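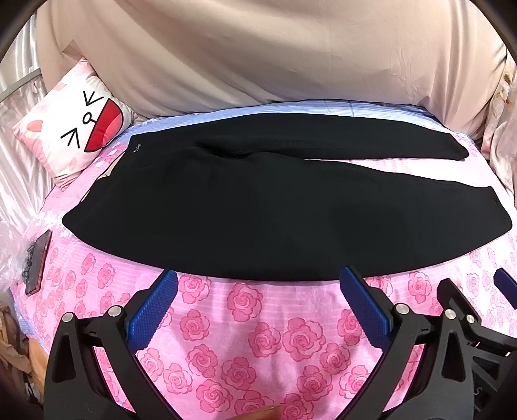 I fold my laundry on the bed, and I'm tired of being told it's wrong.

My sister-in-law has a folding table. It came with the house in Dernau, it lives in a little room off the kitchen, and it's the right height and everything. She stands there like she's dealing cards at a casino and gets through a full basket before her coffee cools down. I've watched her do it. I was impressed for maybe a minute and then I was bored, and I think she was too, because she had a podcast going the whole time and couldn't tell me afterward what it was about.

The bed is better. It's the biggest flat thing in my place, for one. A long pair of black pants needs room, and on a bed you can lay them out full length, bring one leg over the other, smooth the whole business down with your forearm and see what you've got. Try that on the end of a kitchen table and you've got an ankle in the butter.

Then there's the sheet. Mine is pink with roses all over it, and my friend Farah Sumampouw says it looks like something her grandmother would have saved for guests (she meant it kindly, I think). But put black pants on a plain black couch and you can't see a thing. Put them on pink roses and every edge is right there. You can tell when one leg is sticking out past the other. Light bedding for dark clothes, that's my whole system, and it didn't cost me anything.

I know the arguments against. The first is that beds are soft, so your folds come out soft too. Fine. Mine do have a bit of a curve to them, and I've never once been stopped on the street over it. If I need a sharp crease for a wedding or a funeral I get the ironing board out like everybody else. These are everyday pants. They're going on a shelf and then they're going on me.

The second argument is the comforter. People say you have to make the bed first, and if you're making the bed anyway then you've doubled the job. No you haven't! You shove the comforter up toward the head of the bed and leave it there in a heap. I've got a pillow with a big goofy cartoon face on it that ends up leaning against the pile, mouth wide open, and I've come to enjoy the company. Making the bed properly can wait until the clothes are off it.

The third argument is the one I take seriously, and it's that things get lost. You toss your phone down, you drop a shirt on top of it, and there goes your evening. I once spent 21 minutes looking for mine under a stack of towels while it was on silent. Now it has a red case and it stays at the edge of the bed, and I don't fold anything over there.

What really bugs me is the money side of it. I looked up a proper laundry counter last August, just out of curiosity, and the one I liked was 400 dollars before delivery. For a surface! I already own a surface. I sleep on it. There's also a nice push built into the arrangement — you can't go to bed until the folding's done, or at least moved to a chair, and I'm much too proud for the chair. Most nights.

So if you've got the table, enjoy the table. I'll be in the bedroom with the curtain pulled, matching up pant legs on the roses, and I've still got a basket of socks to get through before ten.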